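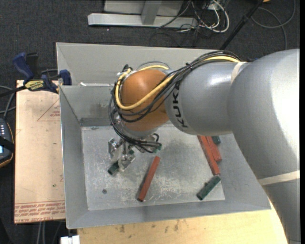

Foro Prarkard > Celdas y robots > Mantenimiento

Latiguillos que rozan en la muñeca al vaciar un cajón

Tenemos un KUKA sacando piezas de un cajón metálico. Los cables de la pinza van por fuera, con brida y cintas. Al girar la muñeca hacia la pared del fondo el mazo se tensa, y ya he cambiado 2 cables. ¿Más holgura o guía nueva?
Orkik

3 respuestas · 20 compartidos

Bisgaard
Primero la holgura. Lleva la muñeca a mano, a velocidad reducida, hasta los dos extremos del giro y deja un bucle que no tire en ninguno - la brida floja hasta que termines. Luego limita ese eje en el programa. Yo reviso el mazo cada 250 horas y miro sobre todo la curva junto a la pinza.

celda_norte
Cinta y a correr.

Valgate
Lo de la cinta dura hasta 3 semanas. Mira también si el cajón se mueve: si lo sujetas con un sargento, márcale la posición en la mesa. A mí se me corrió y el robot entraba más girado de lo previsto.

Etiquetas: cableado, pinza, muñeca

Contacto | Aviso legal | Volver arriba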